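January, notebook, evening bar route (Skomville old quarter)

Third pass at the walking route for the Flidwood guide. Tumelo's draft says the whole crawl is 4000 steps door to door. I got 3450 on my own counter with one wrong turn included, so I don't know what he was counting. Leaving mine in until Dineo walks it too.

## Stop 1, the cellar on Dierckx Lane

Listed as "live jazz nightly". When I went in at 7.40 pm there was a piano with its lid shut and a playlist. The barman said the trio comes "most weeks". Changed the entry to "occasional music, ring first". Johannes will say that kills the mood of the page. Fine, let him ring them.

House red was all right. I can't taste the blackcurrant they print on the card and I doubt the person who wrote it could either.
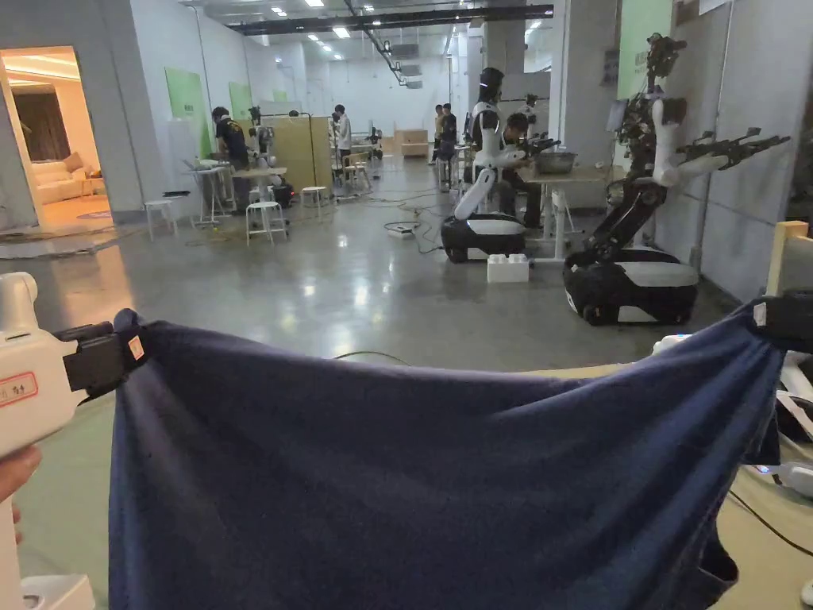 ## Stop 2, Sivumville tasting room

- Flight of small pours costs 300, and the draft still has 100. Old menu, I think. Check every other price Tumelo took from the same place.
- "Open late" meant last orders at 9.30. Not late by my reckoning.
- Thulani rates the view from the terrace. It was shut for the winter, so no opinion.

The order of stops still looks wrong to me. Kenji wants the tasting room last because it photographs well, but with that closing time you'd have to start the crawl in the afternoon. Try it reversed, cellar at the end, and time it again.
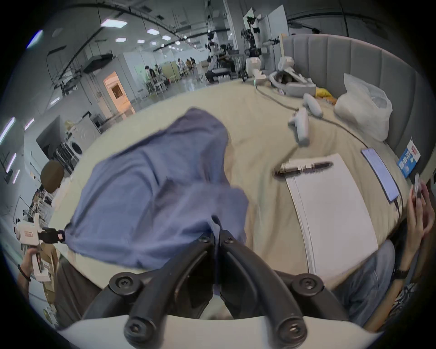 *Blue cloth on the bed, pad, pen and phone to the right.*

Still to do: the hotel bar. Their website claims a midnight singer. I'll believe it when I've heard one.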